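Category: Workplace Safety > Electrical > Test and Tag

Office and storeroom electrical inspection – annotated checklist
By Linnea Lindholm
August

The checklist was rewritten after the last round at the Sasari building. The old form had tick boxes and no room for comments, so the same faults came back each year with no record of what had been done. The version below is the one now in use at all Sallari sites. Comments under each item are taken from the Sasari walk-through, carried out on a Wednesday between 7.30 am and noon with Bhupendra Negi.

Mark each item P (pass), F (fail), or N (not applicable). An F needs a comment and a name against it before the form is signed.

1. Switchboard and distribution boards

1.1 Board is reachable, with clear floor in front of the door. F
Comment: Ground floor board had two archive trolleys parked in front of it. Moved during the inspection. Floor to be marked with yellow tape.

1.2 Circuit schedule is present, legible and matches the circuits. F
Comment: Schedule predates the kitchen renovation. Circuits 9 and 11 are swapped. Electrician to reissue.

1.3 No open knockouts or missing blanks. P

1.4 RCDs operate on push-button test. P
Comment: All tripped on the first press. Timed test is done separately by the electrician and is not part of this form.

2. Fixed outlets and switches

2.1 Faceplates secure and free of cracks or scorch marks. F
Comment: Outlet behind the Room 248 photocopier is loose on its mounting block. Isolated and labelled out of service.

2.2 Outlets near sinks are clear of splash. P

2.3 Switch action is positive, no buzzing or heat at the plate. P
Comment: Checked by hand after the lights had been on for an hour. The stairwell dimmer hums at low settings. Noted, no action.

3. Flexible cords and power boards

3.1 Cords free of cuts, joins, tape repairs and flattened sections. F
Comment: One extension lead in the mailroom with tape near the plug. Removed and cut up. Please do not put failed leads in the general bin with the plug still attached – someone will take them home.

3.2 No power board plugged into another power board. F
Comment: Found under three desks in accounts. Same three desks as last year. Additional fixed outlets quoted under job 1417.

3.3 Power boards have overload protection and are off the floor where mopping is done. P

3.4 Cords do not cross walkways or run under carpet. P

4. Portable and desk equipment

4.1 Tag is present, legible and in date. F
Comment: 12 items out of date, mostly phone chargers and desk fans brought from home. Personal items are treated the same as company items.

4.2 Heaters have a working tilt switch and are kept clear of paper and curtains. N
Comment: Heaters were in storage at the time. Re-check before they are issued.

4.3 Equipment covers are fitted. Anything with its cover off is unplugged at the wall and cannot be switched on by a passer-by. P
Comment: Applies to workshop and storage areas as well as desks. Power supply units are not to be opened on site by anyone. A faulty unit is replaced whole.

4.4 Rating labels on appliances and power supplies can be read without dismantling the item further. P
Comment: Look for the maker's name, the rating and the approval marks. If the label is missing or painted over, fail the item. Overseas marks alone do not settle the matter for mains-powered gear, so check the local mark or the supplier's paperwork. 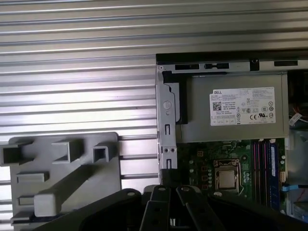

4.5 Vents are free of dust and not blocked by walls, folders or soft furnishings. F
Comment: Two small printers pushed hard against partitions. Pulled forward and the staff told why.

4.6 Battery packs and chargers are on a hard surface and not left charging overnight. P

5. Storerooms and plant areas

5.1 No storage within the marked clearance of electrical equipment. P

5.2 Lighting works, including emergency fittings. F
Comment: Emergency fitting 776 failed to hold for the full discharge test. Trotenus to supply a replacement battery.

5.3 Metal shelving and wall sheeting show no damage where cables pass through. P
Comment: Grommets were fitted last year and are holding. Run a finger around the hole with the circuit isolated, as a split grommet can look sound from the front.

6. Sign-off

6.1 All F items entered in the defect register with a due date.
6.2 Isolated items tagged and the area manager told in person.
6.3 Copy of the form left at the main board.

Items 1.2, 2.1 and 5.2 need a licensed electrician. The rest can be closed by site staff.

Comments

Tarun Chaturvedi
Is 3.2 a fail if the second board is switched off? We have a few like that at our depot.

Linnea Lindholm
Yes. It will be switched on eventually. Fail it and remove it.

Montserrat Esteban
We add a line for hot water urns under section 4. Ours had a cord resting against the body and the insulation had gone hard.

Mahsa Mousavi
Could you post this as a one-page version? The Shojaei form we use runs to six pages and people skip the second half.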